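Cineck Craft Forum > Paper and Card > Garlands and Party Decor

Thread: Paper garland keeps curling, is it the paper or the glue?

Posted by iturra_folds, 5 June 2020

Hello everyone. I am making a long garland of paper flowers for my sister's party at the end of June. Each flower has five petals, cut by hand from a template, and I glue them in the center on a small circle of card. My problem is the curling. When I leave the flowers on the table in the evening they are flat, and in the morning the petals bend upward and some of them come off the circle.

I use a white school glue and a colored paper of 90 grams which I bought in a big pack. I want to finish 20 flowers for each string and I have only one string ready. In my crafting corner the window is often open.
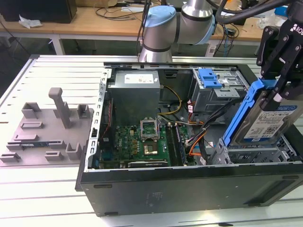
Reply 1
Posted by skondon_paper

Hi iturra_folds, welcome. In my opinion it is the glue. White school glue has a lot of water in it and thin paper drinks the water on one side only, so this side grows and the petal bends. I had the same trouble with my Christmas stars.

Try a glue stick, or a double-sided tape if you have patience. If you want to stay with white glue, put it on the card circle and not on the petal, very thin, with an old brush. Then put a heavy book on top for 2 hours.

Reply 2
Posted by mossandtwine

I don't agree with the heavy book. For a flat star yes, but a flower under a book becomes a pancake. I made flowers like this for a baby shower and I was sorry about the book, all the nice shape was gone.

I think it is the paper. 90 grams is good for printing, but for petals which must hang in the air I would take something heavier, like a thin cardstock. It is more difficult to cut with small scissors but it doesn't move so much.

Reply 3
Posted by skondon_paper

I meant the book only for the center, mossandtwine, before you lift the petals. You glue it flat, you press it flat, and after that you give the shape with a pencil. I should have written this more clearly.

About cardstock I am not so sure. It is heavy on a string and the garland makes a deep belly in the middle. You will need more hooks on the wall.

Reply 4
Posted by otuvside_annex

May I ask in which direction the petals are cut? Paper has a grain. If you bend the sheet gently from both sides, one way is easier, and this is the direction of the grain. I put my template so that the grain goes from the center to the tip of the petal. If you turn the template around the sheet to save paper (I did this for years!) then every petal curls a little differently.

Also I would sew the garland instead of gluing the flowers to the ribbon. A normal sewing machine with a long stitch goes through paper without any problem. Use an old needle, the paper makes it dull.

Reply 5
Posted by iturra_folds

Thank you all, so many answers! Yes, I turn the template around to save paper. I didn't know about the grain at all.

Yesterday evening I made a small test with four flowers. Two are with glue stick and two with white glue on the circle only, and all the petals are cut in the same direction. This morning the glue stick ones are almost flat. The white glue ones curl a bit but they hold together, and to be fair I like them more, because they look like a real flower. 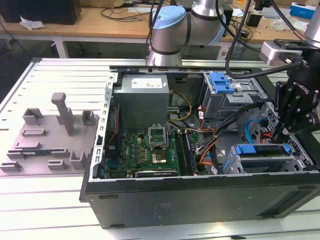 So maybe I will mix both kinds on one string. My sister wants yellow and peach, with a few green leaves between them. I don't have a sewing machine, so I will make two small holes with a needle and pull the thread through by hand. Does somebody know which thread doesn't slip?

Reply 6
Posted by mossandtwine

Waxed cotton. It holds the flower where you put it. Baker's twine is pretty too but too thick for small holes.

And I still say cardstock for the leaves, at least.

Reply 7
Posted by otuvside_annex

Waxed cotton, yes. Or embroidery thread with a small knot behind every flower. Slow work, but you can do it in front of the television.

Reply 8
Posted by skondon_paper

Fine, cardstock for the leaves, I can live with this. Please hang one string for a night before you make the others, iturra_folds, and write here how deep the belly is.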